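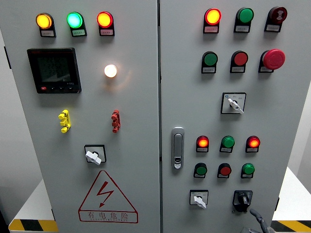 Ticket 264, Ilport pump room, main cabinet. Hello all, and sorry this runs on a bit, but I would rather write it all down while I remember it. The complaint from Jugah was that the power meter on the left door had gone blank overnight, and they were understandably worried the whole supply had dropped out. It hasn't, as far as I can tell. The three pilot lights along the top of that door are lit, amber, green and orange-red, and so is the white one beside the meter, so I'm looking at the meter itself or its own little feed before anything grander. I've left the rotary switch alone for now.

Update, 1000: rang Minari about a spare and had a lovely long chat, but they've none on the shelf. Lalia may have one. Please don't open either door until I'm back with the drawings, and do mind the warning sign, it means it!

Update, 1600: Lalia can send a meter in February. Ticket stays open, with me.

Inês Coelho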